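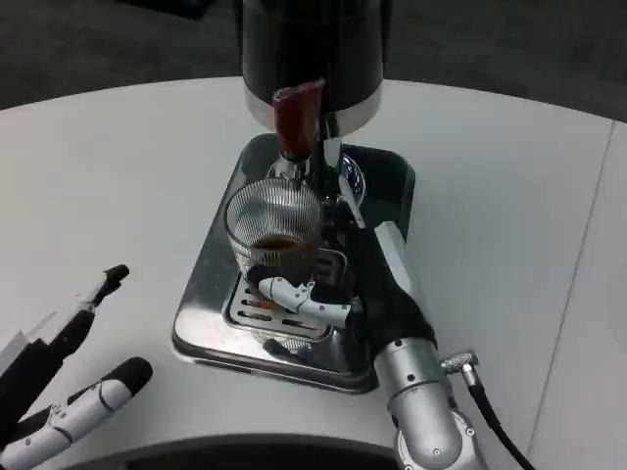
*Coffee in the ribbed glass, under the spout. The tray got a polish before I arrived, I'm told.*

I'd had two coffees before I even got to Rankin, which was a mistake, as Hawi Alemayehu doesn't do interviews without pouring. "You can ask me things while it's going," she said, and that set the pace for the whole morning: one question, one coffee, one rinse of the glass.

If you've read my other pieces for Kindska you'll know I'm no coffee person. I like it hot and I like it soon. Hawi ran a tiny espresso counter called Himum for years, and now she looks after the coffee table on the second floor at Rankin, a shared workspace with a lot of desks and (until she moved in) one very sad jar of instant.

"It was a crime, that jar," she told me. "You had to chip at it with the spoon."

The table is white and round, and it sits on dark gray carpet, which struck me as brave. I asked her about spills.

"Everybody asks about the carpet! The carpet is fine. The carpet has seen worse than me. What I care about is the seam in the table, right there where the two pieces meet. Coffee gets in and it stays. I go along it with a toothpick."

I said I didn't believe her. She opened a drawer across the room and showed me the toothpicks.

The machine itself is a handsome thing, all black and shiny metal, with a glossy red handle out front and a blue-faced dial lower down. She paid $400 for it, used, from a woman closing a bakery, and she is still pleased about it. "New, you'd be looking at a lot more. I offered 350 and she just stared at me. So, 400."

Was the red handle what sold her on it?

"A little bit, yes. Don't write that. No, write it, I don't care. My old machine was beige."

I wanted to know about the glass, too, because I'd assumed espresso came in those thick little china cups. Hawi had a shelf of them at Himum and gave most of them away. She likes the ribbed glasses now, the ones that look like something your aunt would put orange juice in. They're from Gesus, the restaurant supply place, where she buys them by the box.

"With china I'm waiting and guessing. With glass I can see how far up it's come and what color it is. It starts out dark, then it gets paler, and when it goes the color of weak tea, you stop. People let it run because they think they're getting more. You're getting more water!"

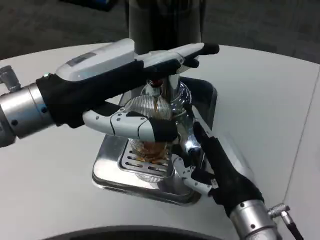 *Thin stream, glass right on the grate. Hawi says the stream is the part to watch.*

She's fussy about that stream. If it gushes, the grind is too coarse. If it drips like a bad tap, it's too fine, and you go back to the grinder and try again without sulking. I asked how long it took her to learn that, and she laughed for a while.

"At Himum, on a good day, I'd pull 100 of these before lunch. I'd say I stopped being bad at it in the second month. My first week I sent out coffee I wouldn't give to a plant."

And does she miss it, the counter, the line of people out the door?

"I miss the regulars. I don't miss getting up at five. I had a man who came in every day for three years and never once said good morning, he'd just nod at the machine. When I closed he brought me a lemon cake. I cried all over it." She wiped the edge of the tray with a cloth that was already in her hand. "Nobody upstairs makes me cry, they just leave their glasses in the sink."

That brought us to the rules. There's a card by the sink, in her handwriting: rinse your glass, knock out your own coffee, 60 cents in the tin. The 60 cents covers beans and milk and not much else. A while ago someone proposed making it a dollar and she said no, she didn't want anybody doing math about whether they could have a second one.

The tin paid for a new grinder in December, though, so people must be rounding up. It cost $600, more than the machine did, and I'm afraid I said something like "for a grinder?"

"Ailsa," she said. "Ailsa Leckie. If you have money for one good thing, it's the grinder. The machine only pushes water."

She also told me how she cleans up at the end of the day, and I did take notes, mostly because she was watching to see whether I would. The grate lifts out and gets washed in the sink with a brush, slot by slot. The tray gets emptied and dried. She does the metal last with a dry cloth, and then she says she can't stand to see anyone touch it until morning.

By then I was on my fifth coffee of the day and talking much too fast. I asked if she'd teach me to make one myself, and she handed me the cloth and told me to start with the seam.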